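Tadton's free supper finds a bigger kitchen

By Vaughn Haddad
February
14 comments | 60 shares

The monthly community supper in Tadton is moving across the street this spring, and the people who have been eating there on and off for years seem mostly pleased about it, though a few will tell you they are going to miss the old stairs.

The supper has been held in the basement of the Kvaran Building for as long as most of the regulars can remember. It is a low, friendly room with a stage at one end that no longer gets used for much besides coats, and on a cold evening the windows steam over before the soup is even on the tables. What it has never had is a proper kitchen. There is one sink, one four-burner stove, and a stretch of counter where the bread gets sliced and the pies get cut, usually at the same moment and by people trying very hard to be polite about it.

Starting in April, the supper will be served in the old Lalen Dairy building, which has stood mostly quiet since the dairy moved its work out to the county road. The new owners, a small family bakery called Enier, are renting the back half to the supper for one evening a month. The kitchen there has two deep sinks, a real range, and a walk-in cooler, and anyone who has ever carried a forty-pound pot of chowder down the Kvaran stairs will understand why the walk-in cooler got a round of applause when it was mentioned at last month's meal.

Stojan Petkov has been cooking for the supper for most of his retirement, and before that he brought his kids to eat at it. He is a patient man with a big laugh, and he has been making the same bean soup every winter with small adjustments that he refuses to discuss.

"I can't complain about the basement, it's been good to us," Petkov said, leaning on the counter while the rolls warmed. "But you get to the end of the night and there's one sink, and everybody in town has used a plate, and you look at that stack and you think, well, I guess I live here now."

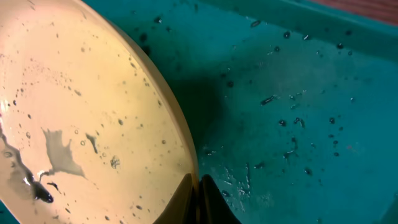

The numbers have been creeping up for a while. Last year the supper served 700 meals over the twelve months, and the December one brought in so many families that a second round of tables had to be set up in the hallway. The organizers still don't ask for anything at the door. There is a coffee can by the napkins for those who want to put something in, and it gets passed over as often as not, which suits everybody fine.

The new room will seat up to 90, with space along one wall for strollers and walkers. It is also on the ground floor, and that matters a good deal to the older crowd. Several people at the February supper said they had stopped coming in the winter months on account of the steps, and had only made it this time with a neighbor on one arm.

Not everything is settled. The piano is staying behind for now, there being no easy way to get it up and out, and there was a fairly long conversation over dessert about whether supper without the piano is really supper. Somebody offered an accordion. The long tables will make the trip, and so will the mismatched dishes, which have been given over the years by just about every household in town and which people like to hunt through for their own grandmother's pattern.

The menu isn't changing either. Petkov said there will be soup, bread, a salad if somebody remembers the salad, and whatever pies come through the door. He would like more savory dishes in the summer, when the garden squash starts piling up and folks begin leaving it on each other's porches.

The last meal in the Kvaran basement will be in March, with doors open at 5 p.m. and food on the tables by half past. Anyone with an hour to spare afterward is welcome to stay and help carry boxes across the street. Wear shoes you don't mind getting muddy, as the Lalen lot hasn't been graveled yet.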